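Folding Denim With a Gathered Waist
Laundry tips by Maricel Tiongson

Stiff jeans stack easily. Soft denim with elastic at the waist is harder, and it tends to slide open in the drawer. Work on a flat, hard surface. A bed is too soft.

Lay the piece out and smooth it from the waist toward the hems. Pull the side seams straight and push the pockets flat from the inside. Fold one leg over the other, then bring the hems up toward the waist. Leave the elastic alone. If you stretch it to make it lie flat, it will spring back and pull the fold crooked.

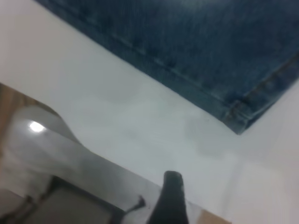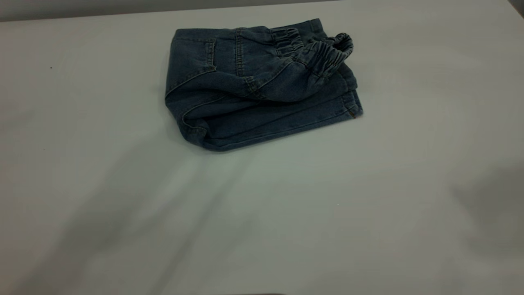 Blue denim with tan topstitching, on a white surface.

Thick hem corners make a lump in the stack, so turn every other piece around. Small wrinkles in soft denim can stay. For deep creases, mist lightly and press with your palm.

Precious Saludo wrote in to say she stores hers on edge in a shoebox, three to a box. Works for shorts. Longer pants need a deeper bin.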